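Power strip keeps sliding when I plug things in

Viera Charvát
My bench has a white power strip lying flat on a big brown mat, with its cord coiled up right behind it. 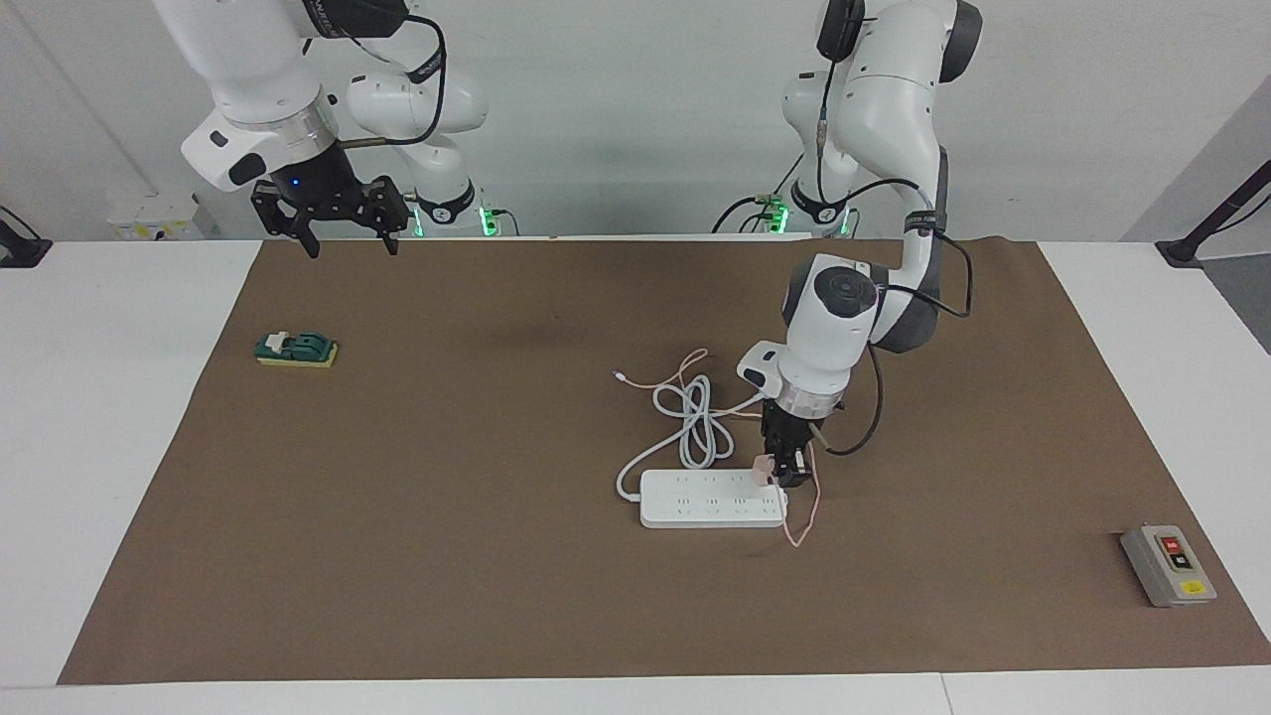
Every time I push a plug in, the strip moves and the coil gets in the way. I don't want to drill the tabletop. Any ideas?

Luuk Van Leeuwen
Uncoil the cord first. A coil pulls on the strip, and it can heat up under load. Run it off the back of the table and clip it there. Then put 2 strips of hook-and-loop tape under the power strip. If the mat is rubber, wipe it with alcohol and let it dry before sticking anything down.

Rogelio Fajardo
just hold it with your other hand

Kwabena Tetteh
Tape didn't last on my mat. I used a small clamp at the edge of the table, padded with a scrap of cardboard. It held for the 4 months I had that bench. Make sure the clamp doesn't squeeze the cord.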